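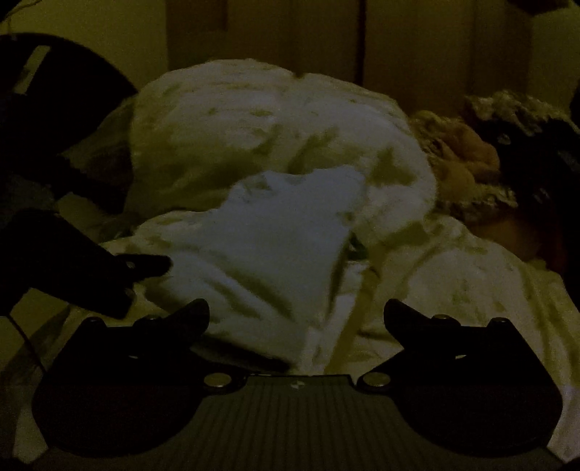
The Grovent is an all-season duvet for people who want one cover on the bed all year and don't want to store a second one. It comes as a single piece with a cotton shell and a down-alternative fill stitched into square pockets. The shell is washed before it is filled, so it feels soft from the first night and holds a crease the way an old sheet does. A white one that is in use will look crumpled and heaped, with soft, uneven folds across the middle of the bed, and that is how the fabric is meant to sit. If you like a flat, hotel-style bed, look at the Prolent, which has a tighter weave.

Who it suits

Most of our customers buy the Grovent for a bedroom that changes temperature during the night. It works well for side sleepers, who tend to pull a cover up and bunch it. The fill stays in its pockets when you do this, so you don't end up with an empty patch over your feet. Very hot sleepers may still want to switch to a sheet in July.

Shell and fill

Shell: 100 percent cotton, washed finish
Fill: polyester fiber, down alternative
Construction: stitched square pockets
Corner loops: 4, inside the piped edge
Color: white
Sizes: twin, full/queen, king

The pattern was drawn up by Ming-te Hsieh, who also designed our Skostinia pillow. The main change from the older version is the edge. It used to have a flat hem that curled after washing. The new one is piped with a narrow cord and keeps its shape better — we still get letters about the old hem, and yes, we will re-edge those for a fee.

Noise

The washed cotton makes very little sound when you turn over. Some duvets with a coated shell crackle, and light sleepers notice it. There is no coating on this one.

Washing

Wash warm on a gentle cycle with a small amount of detergent. Use a large front-loading machine for the king size. Tumble dry on low and take it out once or twice to shake the fill loose. Let it hang for 20 minutes before putting it back in a cover. Do not bleach or iron it. White cotton can pick up color from other laundry, so wash it alone the first time.

Covers

The corner loops match the ties on all Van der Linden covers in the same size. You can also use it without a cover if you wash it more often.

Ordering

Item number 622. Orders ship folded in a cotton bag. Shake the duvet out and leave it on the bed for a few hours before the first use, as the fill is pressed flat for shipping. Returns are accepted for 19 days after delivery if the bag tag is still attached. For repairs and re-edging, write to Žydrūnas Luik in the workshop and include the size and the year you bought it.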